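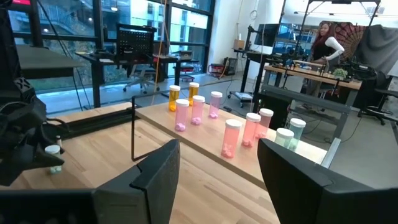 Unused medicines at home: what people keep and why

Group project report, Health and Community unit
Nathalie Poirier, Hema Raju, Teemu Rissanen
Handed in 2026-04-16

1. What we wanted to find out

Most households have old tablets somewhere. Bathroom cupboard, kitchen drawer, bottom of a travel bag. We wanted to know how much of it there is, whether people know they can take it back to a pharmacy, and if they know, why they don't. Survey area was Turnis and the streets on the Lurkine side of the creek.

2. How we did it

Paper survey, one page, nine questions. We left 228 in letterboxes and at the library counter in January. Got 218 back which was way more than expected (Hema's aunt works at the library and kept reminding people, so that probably helped, also probably skews it toward people who go to libraries).

Nine questions was too many. Question six and question eight ask nearly the same thing, we only noticed when typing up the answers.

We also did longer chats with 20 people who ticked the box saying they were happy to talk. Teemu did most of these by phone. Notes only, no recordings.

3. Results

Total of unused tablets and capsules reported: 3,921. People counted their own so take it with a grain of salt. Liquids, creams and inhalers not included.

Most common leftovers were painkillers from after an operation or dental work, then antibiotics that were never finished. Antibiotics surprised us. Several people said they felt better and stopped, and kept the rest "for next time".

Reasons for keeping, from the phone chats:
- cost money, feels wasteful to chuck it
- might need it again
- belonged to a parent who died and they hadn't gone through the cupboard yet
- forgot it was there

Third one came up more then we thought it would. We didn't have a question for it on the survey and should of.

4. Getting rid of it

Bin was the top answer, then toilet or sink. Pharmacy return was third. Some people who used the bin did know about returns but thought you had to go back to the same pharmacy that filled the script. The Juntunen pharmacy on the main street takes anything from anyone, we asked at the counter. Their sign is behind the sunscreen stand and quite small.

5. Problems

No under-18s. Hardly any renters from the Prarnau flats, the letterboxes are inside a locked foyer. One survey came back with a shopping list on it and nothing else.

6. What we'd suggest

Bigger sign, at the door. A line on the script bag saying any pharmacy will take leftovers. Maybe a reminder in the council newsletter after the holidays when people are cleaning out anyway.

Thanks to Anneli Karppinen for checking our tables, and everyone who picked up the phone.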